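Stepper losing position on label feeder, is closed loop worth it?

rhattar
The feeder on our Odmont labeler drifts. By the end of a run of 1,000 labels it's off by half a label. Sfeir's rep wants to sell us a closed loop kit and says the drift will vanish. I have my doubts.
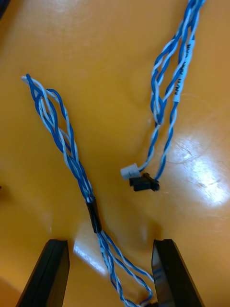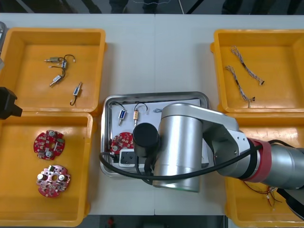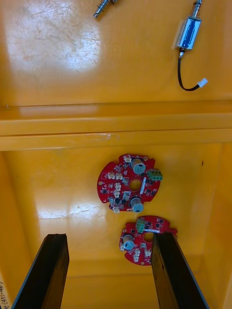

Twisted blue and white wires in the first, solenoids in a yellow bin top left in the second, one solenoid up close in the third.

skorov_fan
Reps always say that. Did he look at the machine or just the price list?

rhattar
Price list. He never opened the cover.

Lungile M
Closed loop will fix it. We changed 12 axes over in September and haven't lost a step.

salrebelo
And what else did you change that month? Belts? Every time I hear this story there was a new belt in it.

Lungile M
Belts too, yes. I still say it was the motors.

salrebelo
Then you don't know. An encoder on the motor shaft can't see a slipping pulley. Put a paint mark across the shaft and hub, run it, look again.

remi_t
Agree on the mark, but check your accel too. Ours stalled above 80 percent of the datasheet torque, and I don't believe datasheets any more.

rhattar
Marked it and ran 50 labels. The hub moved on the shaft. Set screw is sitting on round shaft, no flat.

Lungile M
One loose screw doesn't mean the motor is sized right.

rhattar
Maybe so. Filing a flat tonight, and the rep can wait.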